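Lilholm College
Surgical Technology, First Year
Unit 6: Wound Healing and Closure Materials

Read pages 34 to 39 of the Kļaviņa reader before class. The diagrams of skin layers are there and are not repeated in these notes.

1. How a wound heals

Healing is usually taught as a series of stages, but the stages overlap. A wound may be in one stage at its edges and another in its center.

Bleeding control comes first. Small vessels tighten, platelets stick to the damaged wall, and a clot forms. The clot also gives cells a rough framework to move across.

Inflammation follows within hours. White cells clear bacteria and dead tissue. Redness, warmth and mild swelling during the first few days are expected. Swelling that keeps getting worse is not, and should be reported.

In the growth stage, fibroblasts lay down new collagen and small blood vessels grow into the area. The new collagen is weak and poorly organized. Remodeling then goes on for months. Collagen is broken down and rebuilt along lines of tension, and the scar slowly flattens and pales. Scarred skin never gets back all of its original strength.

2. Primary, secondary and delayed closure

Primary closure brings clean edges together soon after the injury or incision. Secondary healing leaves the wound open to fill in from the base. Delayed primary closure leaves it open for several days, then closes it once there is no sign of infection. The choice depends on contamination, tissue loss and the patient's general health.

A stitch holds tissue still while the body does the repair. If it is too loose, the edges gap. If it is too tight, it cuts off blood flow and the tissue under it may die. Students tend to err on the tight side.

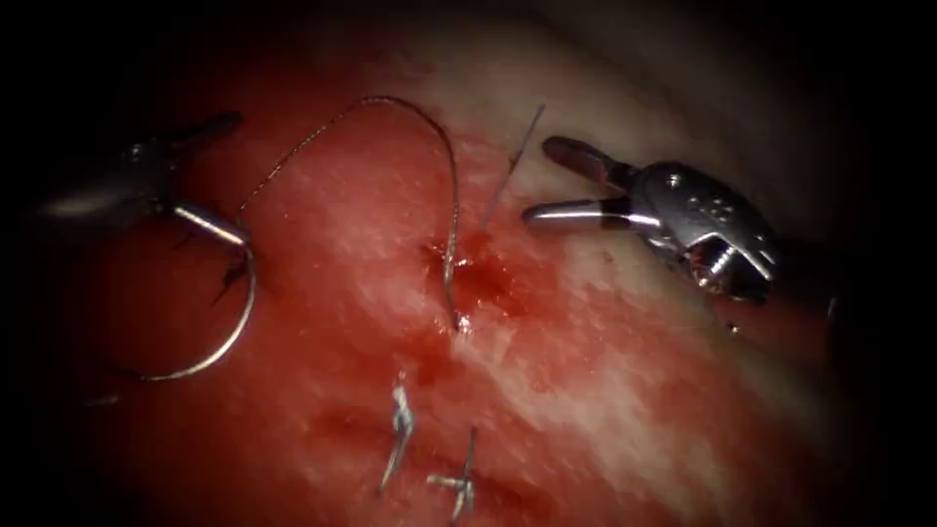
Curved needle gripped near its back end, with two completed stitches.

3. Suture materials

Sutures are sorted in three ways: absorbable or non-absorbable, natural or synthetic, and single strand (monofilament) or braided.

Absorbable sutures lose strength and are later broken down by the body. Keep these two events separate in your notes. Polyglactin, for instance, is mostly absorbed by about 60 days, but it has lost nearly all of its holding strength well before then. Polydioxanone holds for longer and is used where healing is slow.

Gut is digested by enzymes, and its behavior varies from patient to patient. Synthetic absorbables are broken down by water, so their timing is easier to predict.

Non-absorbable sutures include silk, nylon, polypropylene and polyester. Silk is classed here even though it does weaken over time in the body.

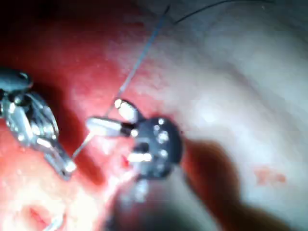 Monofilament passes through tissue with little drag and gives bacteria fewer places to hide. It is also stiffer, remembers the shape of its packet, and needs extra throws to keep a knot secure. Braided material is softer and ties well, but it can draw fluid along its length -- this is called capillarity, and it will be on the quiz.

4. Suture sizes

The more zeros, the thinner the strand. A 6-0 suture is finer than a 4-0. Plain whole numbers go the other way, so a size 2 is thicker than a size 1. As a general rule, use the smallest size that will safely hold the tissue. A larger strand leaves more foreign material behind.

5. Handling tissue

Rough handling slows healing. Crushed tissue loses its blood supply, dies, and becomes food for bacteria. Drying does damage as well, and exposed tissue should be kept moist during long procedures. 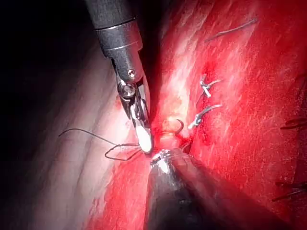 Instrument tips at the tissue surface.

6. Needles

Every suture needle has a point, a body and a swage, where the thread joins the metal. Taper points spread tissue apart and suit soft tissue such as bowel. Cutting points have sharp edges and suit skin. A reverse cutting needle has its third edge on the outside of the curve, which lowers the chance of the suture pulling through toward the wound.

Do not clamp the swage. It is the weakest part of the needle. Curved needles should follow their own arc through the tissue; pushing one straight will bend it.
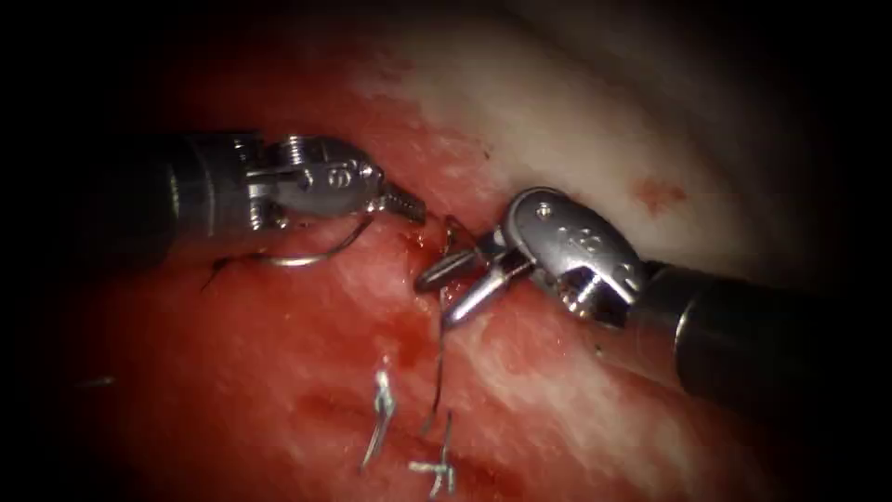

Curved needle held in slim serrated jaws, with dark thread at one end.

7. What slows healing

Smoking, poorly controlled diabetes, low protein intake, long-term steroid use, infection, and poor circulation. Age plays a part, mostly through the other items on this list.

For next class

Bring gloves and the practice pad from your Sotbridge kit. We meet in the Ilen lab, not the lecture room. Write half a page on why a braided suture may be a poor choice in a contaminated wound.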